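I put a custom front lip on my Camaro last fall and have been meaning to write it up ever since. The lip is the Farkas Detura, a bolt-on splitter for the fifth-gen cars, and I have now lived with it through a winter, two parking garages and one very rude speed bump outside Driltstead. Short version: I love this thing!

First, what you get. The Detura comes as a three-piece lip with the hardware bagged and labeled by location, so driver side, passenger side and center are never mixed up. There is a paper template for the drilling, printed full size, and it lined up with my bumper on the first try. I paid $291 shipped, and mine came well wrapped with foam at all the corners. No chips, no warping. After the wavy eBay lip I had on my last car (held on by optimism and zip ties by the end), that alone made me happy.

Fitting it took me one long afternoon on ramps. You pull the lower splash shield, tape the template on, drill, and work from the center outward. Leave every bolt loose until all three pieces are hanging. I tightened the center section early and had to back it off again to get the driver side seam to close up. Once I did it in the right order the seams pulled in so tight that I can barely get a fingernail in them. The instructions do mention this — on page 3, after the step where you need it.

Paint is up to you. Mine came in a textured satin black and I left it alone, and I'm so glad I did. On a black car with tinted lights the whole nose now looks like one mean, low shape. A friend of a friend had his painted gloss and it looks sharp too, but every bit of road grit shows on it. The satin hides everything. I wash it with the same mitt as the rest of the car and that's it.

How does it drive? Exactly like before, and I want to be fair about that. It's a looks part. Somebody at the Drakville meet swore his car felt more planted on the highway with one of these, and maybe it does, but I can't feel it. What I can say is that at highway speed there is no flutter and no whistle, and the bolts were all still snug when I checked them in April 2026.

Clearance is the real cost. You lose 2 inches at the front, and steep driveways have to be taken at an angle. I've scraped it, sure. The bottom edge has some scuffs you'd need to lie down to find, and the mounting points haven't shifted at all. Farkas sells the center section on its own for $108, which is nice to know when you drive somewhere with curbs.

Black bucket hat, tabletop.
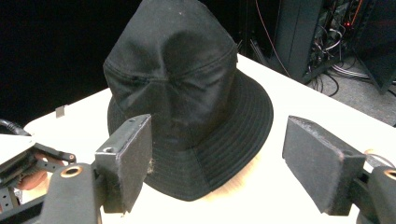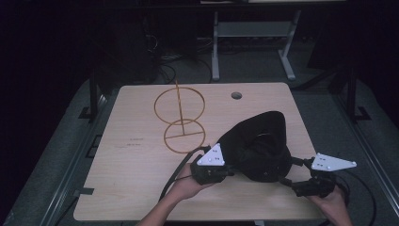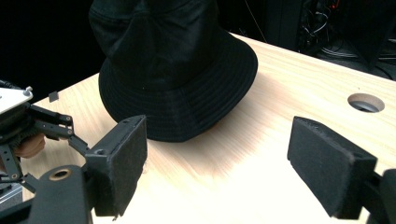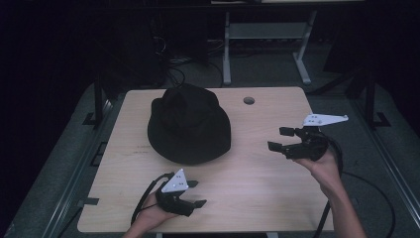

Two small gripes, then. The self-tapping screws for the wheel liner are soft, and I rounded one off with a hand driver, so pick up a handful of better ones before you start. And the rubber strip along the top edge is a touch short. Mine stopped shy of the passenger side corner. I emailed to ask and Erzsébet Kun in their parts department sent me a longer piece at no charge, with a note saying to warm it with a hair dryer before pressing it on. Worked great, and it has stayed put all through the salt.

Would I buy it again? In a heartbeat. I've already been eyeing the matching side skirts, and if the budget holds up they'll be on the car by October.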